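Community > House & Workshop > Surfaces & Finishes > Matte tabletops

Browse Ask Tags Unsolved Sign in

Light streaks and scuffs on a matte brown tabletop – how do I clean it without making shiny patches?

Pindon_east
Posted Thursday, January 12, 2023

Hi all! First post, and I'm so glad this place exists. I've spent the whole evening reading the old threads on wax rings and now want to clean everything I own.

My question is about a big brown tabletop with a smooth matte surface. I love it. It doesn't glare and it makes the whole room feel calmer. But it's picked up faint scuffs, some light streaks and a few tiny pale specks, and I can't tell which of those are dirt and which are damage. I don't know what the finish is. My only real attempt so far was a spray polish on a hidden corner underneath, which left a greasy shine that took me 3 tries to get off. So no more of that!

Can matte surfaces be cleaned properly or do you just learn to live with the marks? And is there any trick to seeing what you're dealing with before you start rubbing?

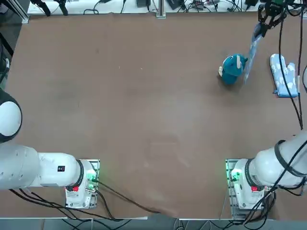
Grutarness

Oh, this is a great subject and yes, you can do a lot! Matte finishes scare people off but they're lovely to look after once you know the one big rule, which is no polish and no hard rubbing. The dullness comes from very fine texture on the surface. Fill it with oil or polish and you get shine. Rub it flat and you also get shine, and that kind doesn't wash off.

Start with light. Wait until dark, turn off the ceiling lamp and hold a flashlight almost flat against the top. Streaks from old cleaner show up as smears in the direction somebody wiped. Scuffs look like little lines or dull bruises. Specks you can check with a fingernail (gently!) – if one moves, it's just something sitting on top.

Then:

Dust with a dry microfiber cloth, a clean one, because grit is what makes new scuffs.
Put one small drop of dish soap in a bowl of lukewarm water.
Wring the cloth until it's barely damp and wipe the full length of the table in straight passes.
Go over it again with plain water, same direction.
Dry right away with a second cloth.

I did this on a 13-year-old dining table from the Brulanberg flea market and most of what I thought was wear was old soap film. I was thrilled. Try a spot near the edge first, and let it dry overnight before you judge it, as matte tops always look better damp than they are.

Ibarra86

magic eraser. works on everything

Grutarness

Please don't on matte! Those sponges are a very fine abrasive and they're exactly how you get a shiny patch. Fine on sneakers, though.

Pindon_east

Wow, thank you, this is so helpful! I haven't started yet but I've got two new cloths ready and the flashlight idea sounds like fun. The top is pretty wide. Would you do it all in one go or split it into sections?
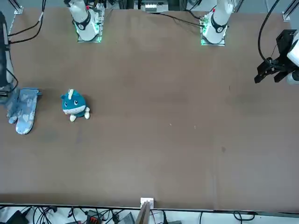

The same brown top, wide and flat

Grutarness

What a nice big surface! All in one go if your arms can reach, so you don't get a drying line in the middle. Otherwise work in long strips and overlap them by the width of your hand. Change the water when it looks gray, and move anything loose off first so you're not wiping little curves around it – those curves show up later in low sun and they drive me crazy.

If a scuff is still there after two washes, leave it a while. There are furniture markers in brown, but on an unknown finish I'd only dab one somewhere hidden.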